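Small Kitchens, Big Cooks: Speaker Notes
Last updated: February

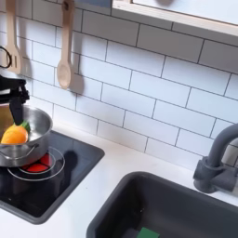 Carrot in the pot, play kitchen corner.

OPENING (keep the carrot slide up while people sit down)

Hi everybody, thanks for coming in out of the cold. I'm going to talk for half an hour about play kitchens, and I know some of you think that's twenty-nine minutes too many. Stick with me. I've been setting up pretend-play corners for a long time now, first at the Billari toy library and lately for the Brurkumel playgroups too, and the kitchen is still the thing I get asked about most. Which one do we buy? What goes in it? Why is all the food on the floor?

Get hands up: who has a play kitchen at work? Who has one at home? Who has stepped on a plastic egg this month? (Wait for it, there's always a groan.)

PART 1: THE POT

Start with the pot on the slide. Shiny stainless steel, rounded rim, wire loop handle. I love a metal pot. Kids know what a pot sounds like, and when you drop a spoon in a metal one you get that sound! Plastic pots go "tup." If you only change one thing after today, please get one good metal pot.

Say the bit about size. A pot should be big enough for the food you own. I can't tell you how many sets I've unpacked where the pot holds a thimble and the corn is as long as my forearm. Then the kid tries to make soup, the corn falls out, the soup is over. I like it when the carrot bulges up over the rim a little, like this one does — it looks like dinner for a crowd.

Yes, it will be noisy. Put a rug under the kitchen. Don't put the kitchen next to the nap mats. (I did this once. Tell the Brokden story if there's time: two naps, one saucepan lid, and a very long afternoon.)

PART 2: THE CARROT

Plush food! I used to be a wooden-food person, all the way. Wooden food looks great in a basket and it lasts forever. But the little ones throw it, and a wooden potato is a rock with a nice paint job.

Soft food squashes into the pot and it doesn't hurt when it lands on your head. Look at how bright that orange is, with the little green top. A two-year-old can tell you that's a carrot from across the room. The green top is also a great place to grab, and for small hands that matters a lot. Round, smooth food is hard to pick up out of a deep pot. Something with leaves or a stem gives them a place to start.

Washing: check the label before you buy. I put ours in a mesh bag, cool wash, then line them up on the radiator. Somebody always asks how often. Once a week in cold season, sooner if anyone has been tasting the soup for real.

How much food? Less than you think. The Ahuja catalog will happily sell you a 200-piece grocery set and I'm begging you not to. We had one. It spent its whole life on the floor. Put out a small mix, keep the rest in a closet, and swap when they get bored. The same old carrot comes back after a month away and it's a celebrity.

PART 3: THE STOVE AND THE WALL

Point back at the slide. The cooktop is a black panel set into a white counter, and the burner is a red circle with a thin silver ring around it. That's all printed on. No lights, no sizzle sounds, no batteries. I get asked about light-up stoves at every one of these talks. My feeling is that kids do their own sizzling and they're very good at it. The red circle tells them "pot goes here," and off they go.

Now the wall. White tile, staggered, with dark gray lines. I'm a bit silly about this wall, I want it in my own house. You can get close with peel-and-stick sheets, or with paper and a ruler if you're patient. It makes the corner feel like a room, and kids stay longer in something that feels like a room.

And the spatula and the spoon hanging up there, both in light wood! Hang your tools. When they live in a bin, they get dumped out with everything else. When they hang on the wall, a kid can see them, pick one, and (some days) hang it back up. Keep hooks low and blunt, and check them for wobble.

PART 4: MONEY

Quick, because people start looking at the clock here. Our first full kitchen corner cost roughly 700 dollars with the rug and the shelf. You can do it for much less. Yard sales are full of these kitchens. I'd spend on the pot and the food, and save on the furniture, since a painted nightstand makes a perfectly fine stove. Draw a circle on it. Done.

PART 5: TIDYING UP

Ask the room what they do. Let this run, the best ideas come from here.

Mine: food goes to bed in the pot. That's the whole system. At cleanup I say the vegetables are sleepy, and everything that fits goes in, lid on top. What doesn't fit goes in the basket. It takes a couple of minutes — longer if the carrot needs a story first.

QUESTIONS

Likely ones: real cans and boxes (yes to boxes, no to cans with cut edges), play knives (wooden, fine), real water (outside, in July, ask me then).

Leave the handouts by the door. Remind them to put the chairs back.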